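Snack table duty, and other things I signed up for in January

So I did the thing I swore I wouldn't do this year, which is put my name on the sign-up sheet at my daughter's preschool before reading what the sign-up sheet was for. I saw an empty line, I saw a pen on a string, and I wrote. It was for Passport Week.

If your kids are past this age, or your school doesn't do it, Passport Week at Grumholm goes like this. Each classroom turns into a country or a region for a few days, and the kids go room to room with a little folded booklet and get it stamped. There's a song in one room, a craft in another, a story, something to eat. My daughter is 4 and she is in the Salley room (the rooms are named after old streets in town, don't ask me why the twos are in Rieger and the threes are in Pruvutitz, which no two-year-old or three-year-old has ever been able to say). Her room got "Snacks of the World." And that was my line on the sheet.

I was given a budget of 200 dollars, which sounded like a fortune until I learned that there were going to be over 5 classes coming through, plus siblings at the family evening, and that every single item had to be checked against the allergy list. The allergy list is two pages long. I read it at the kitchen table with a highlighter and a cup of coffee and I felt like I was studying for the bar. No nuts anywhere, sesame only in sealed packets that go home, nothing with gelatin for a few families, and one little guy who can't have kiwi, which at least was easy to work around!

Then came the shopping. I drove out to the big international grocery on the other side of the highway, the one I always mean to go to and never do, and I lost an entire morning in there. I had no plan at all. I stood in the cookie aisle reading the backs of packages with my phone translating for me, and the phone told me one of them contained "brave wheat." I bought it. When I finally got everything home and added it up, I had 393 separate little packets on my living room floor. My husband walked in, looked, and walked back out.

My daughter wanted to open everything, of course. We made a deal that she could choose one packet a day to be the "tester," and she took that job so seriously. She'd chew for a long time, look at the ceiling, and then say "medium." Everything was medium. The rice crackers were medium, the sesame sticks were medium, and a seaweed thing she spat directly into my hand was also medium. I started writing her reviews on sticky notes and her teacher ended up hanging them on the wall by the snack tables, so that's her first published work, I guess.

The setup itself was the fun part. We pushed the art easels against the windows and the teachers hung paper flags the kids had painted (a lot of creative license there, there's a flag with a horse on it and I have looked and looked and can't find whose it is). The kids had been practicing how to say "please" and "thank you" in a bunch of languages, and they were so proud of it. One girl said thank you to me in Portuguese, then Japanese, then just in a very deep voice.
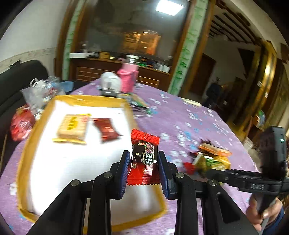 Snacks and a flowery tablecloth. I want this tablecloth for my own kitchen.

What surprised me was how much the kids would try when it wasn't dinner and it wasn't me asking. Mine won't touch a green bean if I'm in the same zip code, but put her in line behind her friends with a passport in her hand and she'll eat anything that gets her a stamp. I'm considering stamps at home. I've already priced the ink pads.

A few notes for whoever gets this job next year, and I'm sending this link to the class list so you know who you are. Get the allergy list before you shop, in writing, and keep it in the car. Buy scissors, more than you think, because those little packets are impossible and you will be opening them for every kid at once. Put the trash can next to the table and not by the door. Save the wrappers too! The teachers cut them up for a collage afterward and the kids loved finding the ones they'd had.

And wear shoes you can stand in. I wore the cute boots the first day and by pickup I was walking like my grandmother.

Next up is the Valentine thing, and I already told them I'm not baking. I did say I'd bring the napkins. If anybody has a spare roll of red streamers, text me before I go buy one.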